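Hirell Apartments, Rellusville
Resident Guide
Section 4: Washing Machine

Revised December 8, 2022

This section covers the front-loading washing machine supplied with your apartment. Read 4.1 and 4.2 before the first wash. The dryer in the basement is covered in Section 5, and leaks and water shutoff are on page 41.

4.1 Before the first wash

1. Open the cold water tap behind the machine. Turn it counterclockwise until it stops, then back a quarter turn.
2. Check that the drain hose is clipped in place and has no kink in it.
3. Push down on each front corner of the machine in turn. If it rocks, adjust the feet with the flat wrench from your move-in kit and tighten the lock nuts.
4. Run one empty cycle at 140°F with a tablespoon of detergent in the drawer.

Note: If the machine still rocks after you have adjusted the feet, stop and call the building office. Do not put cardboard or folded cloth under a foot.

Caution: Do not move the machine out from the wall with the water tap open.

4.2 Parts you will use

Detergent drawer: at the upper left of the front. Pull it by the recess until it stops.
Program knob: the round knob at the top. It turns both ways.
Display and buttons: the black panel to the right of the knob. Temperature, spin speed and delayed start are set here.
Door: swings open to the left. Leave enough floor clear on that side for it to open all the way.
Filter: behind the small flap at the bottom of the front.

4.3 Sorting and loading

1. Sort the laundry into darks, lights, and colors that have not been washed before. Wash the last group separately the first time.
2. Empty all pockets. Close zippers and hooks. Turn printed shirts inside out.
3. Set the basket where you can reach it with the door open. The top of the machine will do while the machine is stopped. Keep the basket level and well back from the front.
4. Open the door fully. It should stay where you leave it.
5. Look into the drum and feel along the folds of the rubber gasket for anything left from the last wash. Socks are the usual find.
6. Shake each item loose and put it in one at a time, large pieces first.
7. Stop when you can still lay a hand flat between the laundry and the top of the drum.
8. Check that no cloth is caught in the gasket or hanging over the lip of the opening.
9. Check the floor in front of the machine for dropped items.
10. Push the door shut until the latch clicks.

Note: A very small load can stop the machine from spinning properly. One or two garments tend to gather on one side of the drum, and the machine will slow down and try again. Add a towel or wait until you have more to wash.

Caution: Do not lean on the open door or hang laundry over it. The hinge is small and a bent hinge is charged to the apartment.
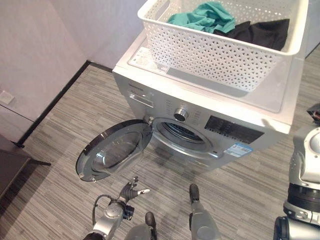
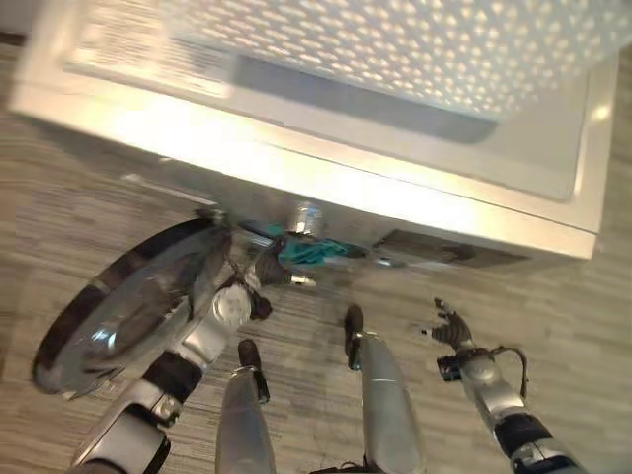
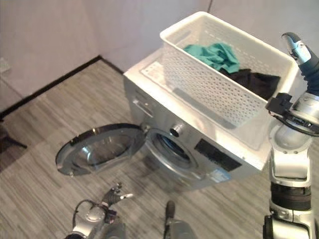 A comment from a resident on the third floor, sent in after the last edition: I used to leave the basket on top through the whole wash and it walked forward every time the machine got to the spin. Now I put it on the floor on the right side once the door is shut, so it isn't under the door when I open it again. You might want to put that in the steps. Also, a basket with holes is much better than a solid one if you carry damp things down to the dryer - mine used to collect a puddle.

The first point has been added to 4.4.

4.4 Starting a wash

1. Take the basket off the top of the machine and set it on the floor to the right.
2. Pull out the drawer. Put detergent in the left compartment and softener, if you use it, in the small center one. Do not fill softener past the line.
3. Close the drawer slowly.
4. Turn the knob to the program you want. The display will light up and show the time.
5. Change the temperature or spin speed with the buttons if needed.
6. Press Start. The door locks and water begins to run in after a few seconds.

Programs most residents use:

Everyday, 105°F: shirts, pants, underwear, most colors.
Cotton, 140°F: towels, sheets, dishcloths.
Dark, 85°F: black and navy clothes. Use liquid detergent, as powder can leave pale marks on dark cloth.
Delicate, cold: knits, thin fabrics, anything with a hand-wash label. Fill the drum no more than one third.
Quick, 16 minutes: a few lightly worn items. It does not remove stains.

Note: Black and teal or other strong colors can go together in a cold wash after each has been washed alone at least once. If in doubt, put in a color-catching sheet and look at it afterward.

Quiet hours are from 10 p.m. to 7 a.m. Do not use delayed start to run a wash during these hours. There are 116 apartments in the building and the spin can be heard through the floor.

4.5 Unloading

1. Wait for the lock light to go out. This can take two minutes after the display shows End.
2. Open the door all the way to the left.
3. Put the basket on the floor below the opening, or back on top of the machine if bending is difficult.
4. Take the laundry out a piece at a time. Turn the drum by hand once and look again at the top and back.
5. Wipe the gasket and the inside of the door glass with a dry cloth.
6. Leave the door and drawer open a few inches until the next wash.

Caution: If there is water standing behind the glass, do not try to open the door. Run the Drain program first. If the water stays, clean the filter as described in 4.6.

Caution: Keep children and pets away from the machine while the door is open. Look in the drum before closing it.

4.6 Monthly care

1. Pull the drawer out completely by pressing the tab in the center compartment. Rinse it in warm water.
2. Put a shallow tray and a towel under the filter flap. Open the flap and turn the filter slowly to the left. Let the water run out before you remove it.
3. Rinse the filter and screw it back in firmly.
4. Wipe the top and front with a damp cloth. Do not use scouring powder on the display panel or door rim.
5. Run an empty cycle at 140°F.

Leave the stickers on the machine. The office needs the details on them when it orders parts.

Repairs are done by Šimko Appliance Service of Tokville. Report the fault to the building office first, with your apartment number and any code shown on the display. Repairs ordered directly by residents are not reimbursed.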